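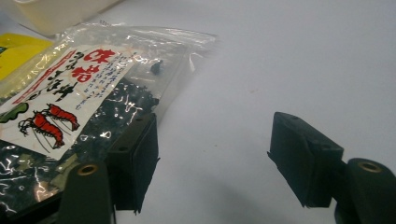
Unow rents out hand-held grippers in pairs, and its founder would like it known that the rental is the easy part. "People want 2,000 demos by Friday," she says. "They get 70 and a sore wrist."
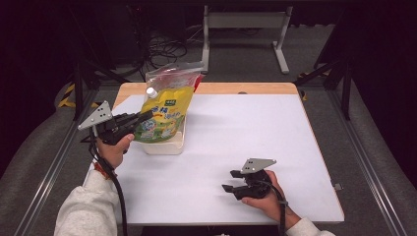
A Unow pair at work on the grocery set.

The kit costs $405 a week, cables included. Is it better than Tultell's? "Ours is a nicer colour." Both are black.

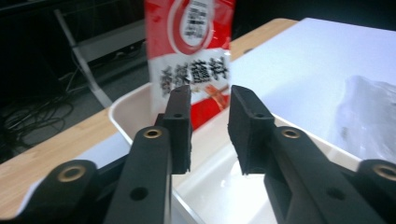 She is more serious about snack bags, which crinkle, slump and ignore the manual. A lighter version is due in July.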